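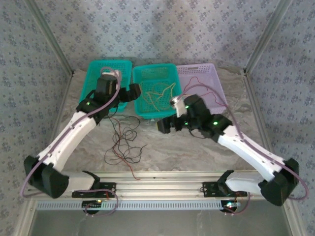

Ctibor Hrubý wrote that the baskets should be sorted by color and that one of them should always stay free. I keep this rule in version 3.

Plandiria Basket Set, data card

Contents
Records of small things put into plastic baskets and taken out again. 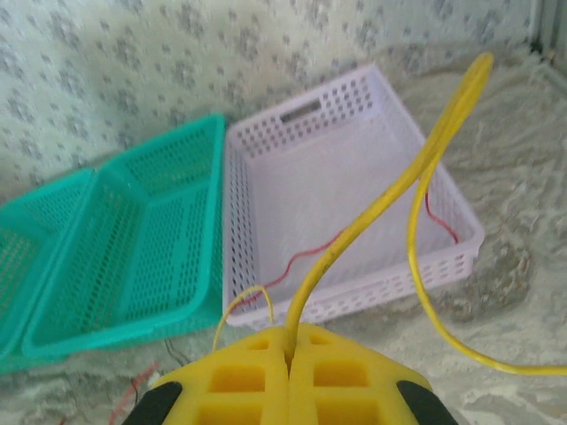 Thin items are the most difficult part of the set. They bend, and they do not stay where you put them. The red wire in the lavender basket is labeled "inside", also where it hooks over near the rim. Please use the same label for cords.

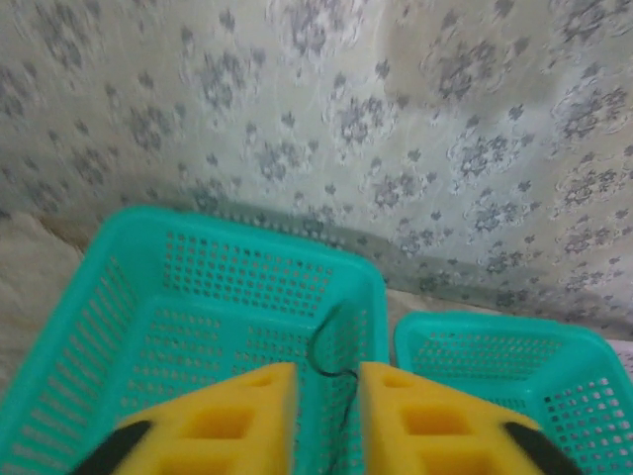 Known problems
Teal baskets have one common label, large or small. I will correct it in July.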